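Subject: Re: [zunumora-home] Recovering an old chaise – match the cushions or not?
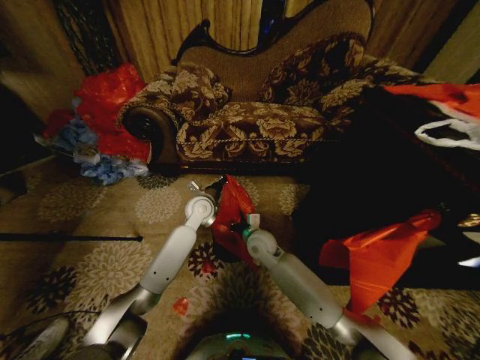
Hi all, jumping in on the cushion question, as I went back and forth on it for most of March. I had 3 Lililen swatches taped up over the fireplace and hated every one of them by the end of the week! So I gave in and stayed with one fabric. The cushions on mine are the same brown with the big cream flowers as the seat, and the plain tan on the upper back gives your eye a rest, so it doesn't feel like too much (to me, anyway). The beige curtains behind it help too.

> We're redoing a carved-frame chaise and the shop says
> matching cushions look dated. Also, is rope trim worth
> the trouble? They quoted us $42 extra for it.

I'd pay the 42 in a heartbeat. The twisted gold along the front of the seat is my favorite part of the whole thing – it picks up the dark wood so nicely. Do ask for a spare length while they have the roll out, I wish I had. Does anyone know if Okabe still sells it by the yard?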